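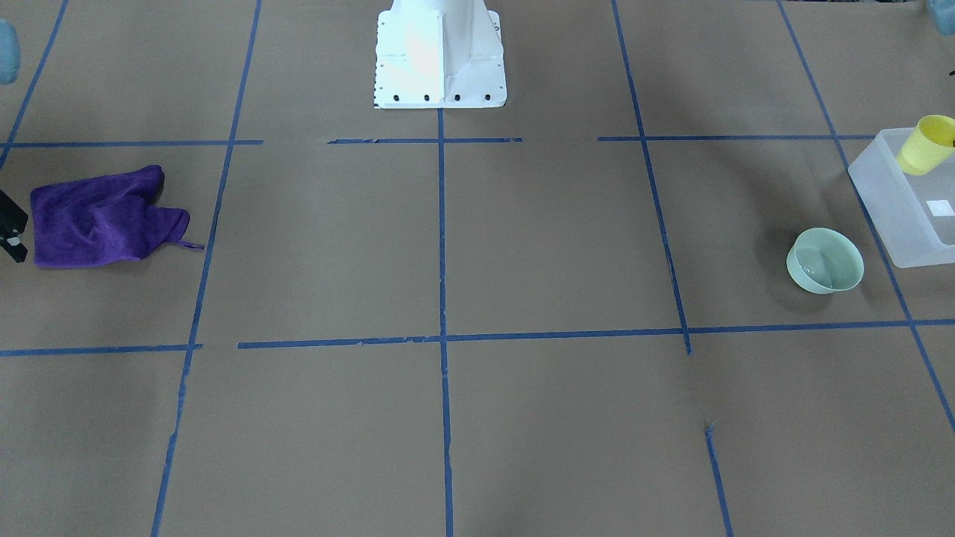

Victor Chege once told a room of first-year surveying students that every map is an argument about where to stop measuring. He was speaking of the Pudiddale sheets, and he meant it as a complaint. The valley had been surveyed twice by different offices, and the two sets of plans disagreed on the course of a drainage ditch by the width of a farm road. Neither party had made an error of arithmetic. They had set out their grids from different starting points and had stopped subdividing at different sizes.

Chapter 9
Grids, Control and the Division of Ground

9.1 Purpose of the chapter

Earlier chapters treated the measurement of single lines and single angles. A survey of any size needs a framework that ties those measurements together, so that a point fixed in one corner can be related to a point fixed in another without measuring the line between them. The usual framework is a network of control points. The usual way of reporting positions within it is a rectangular grid.

The two are often confused. Control is physical: a set of marks in the ground whose positions have been found by careful measurement. A grid is a system of numbers laid over those marks. Control can exist without a grid, and did for most of the history of land measurement. A grid without control has no fixed relation to the ground and cannot be used to recover a boundary.

9.2 A short history of the Pudiddale survey

The oldest plan of Pudiddale still in use is dated 1694. It was drawn for the Catholm estate and shows field boundaries, two mills and the river. No grid appears on it. Distances were taken by chain along the hedges, and the surveyor adjusted the shapes of the fields until the lines met. Ho-yin Yeh, who remeasured part of the estate for a land court, found that individual field lengths on the plan were good, while distances across several fields were poor. The pattern is typical of work built up from the part to the whole. Each small error is carried into the next figure, and there is nothing outside the chain of figures to stop it.

The second plan was made by the Flostard drainage office. Its surveyors began with a measured base line on the flat land south of the river and extended control by triangles to the valley sides. Only then were details filled in. Errors in a hedge or a ditch stayed where they were made and did not spread. The office cut the valley into squares 80 meters on a side and numbered them from the southwest corner, a practice followed in this book.

9.3 Choosing an origin

The origin is the point from which grid coordinates are counted. It is commonly placed well outside the area to be mapped, to the south and west, so that all coordinates are positive. This is called a false origin. It has no effect on the geometry of the survey and a large effect on the number of mistakes made in booking – a dropped minus sign is hard to find once the field party has gone home.

The direction of the grid must be chosen as well. Three norths are in general use: true north, magnetic north and grid north. A grid should be aligned to one stated direction, and the statement should appear on every sheet. Magnetic north is unsuitable as the only reference because it changes with time. The 1694 plan carries a compass rose and nothing else, and a good part of the later dispute was over how far the needle had moved.

9.4 Choosing a spacing

Grid spacing depends on the scale of the plan and the use to which it will be put. Close spacing makes plotting easier and shows up shrinkage of the paper. It also crowds the sheet. Pei-shan Lai's rule, used in the exercises at the end of Part 2, is that grid lines should be near enough together for any point to be scaled off with a short ruler from the nearest two lines.

Where the grid is to be marked on the ground, as in leveling for earthwork, spacing is governed by the shape of the surface. Even ground can be leveled on wide squares. Broken ground calls for narrow squares or for extra points along ridges and hollows. Section 9.6 gives a worked case from the gravel pit at Kong, where both methods were applied to the same slope and the computed volumes compared.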